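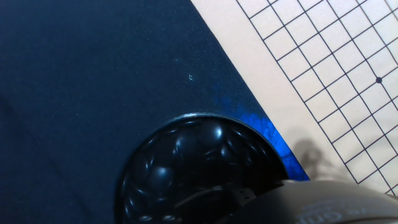 Somebody at our first open night told me they'd walked past the door four times before daring to come in, sure that everyone inside would be a genius. I think about that a lot, because I was exactly the same when I started playing Go (I was 48, I'd never got past checkers, and I lost every game for a whole winter).

So, hello! I run the Villum Go School in Brastville. We're upstairs at 606 Tautahi Street, over the shoe repair place, and the buzzer sticks, so lean on it. I opened the school in October with two tables and a kettle I brought from home. These days we have beginner classes, a kids' hour, a study group that argues more than it studies, and a lending shelf of 200 books, a good many of them in languages I can't read. The diagrams work fine anyway!

I teach everybody on small boards first. Nine by nine for a few weeks, then thirteen, and the full nineteen when you start getting itchy for it. Some teachers go straight to the big board and I get why - that's where the grand, slow games are - but I was taught that way myself and spent months with no idea where to put my first stone. On a small board you lose quickly, laugh, and set up again.

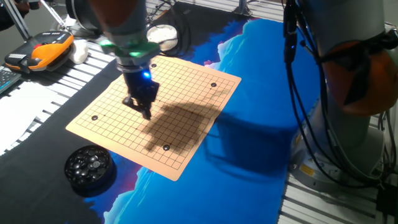 Do I have to be good at math? is what one parent wrote to us before signing up with her daughter, and I was so glad she asked. No! You need to count a little at the end of a game, and we'll help with that too. Mostly you need to be okay with sitting still and changing your mind.

Kids can join from age six. Adults pay by the month, kids come at half price, and your first class is free whoever you are. We don't do belts or badges. We do have a ladder on the wall, and people get pretty worked up over it, me included.

Once a year we play a friendly match against the Zalleck club across the river. The next one is Saturday, December 3, 2022, doors at ten, and you're welcome to come and watch even if you don't know the rules yet. Bring a snack to share and wear soft shoes, the floor creaks something awful.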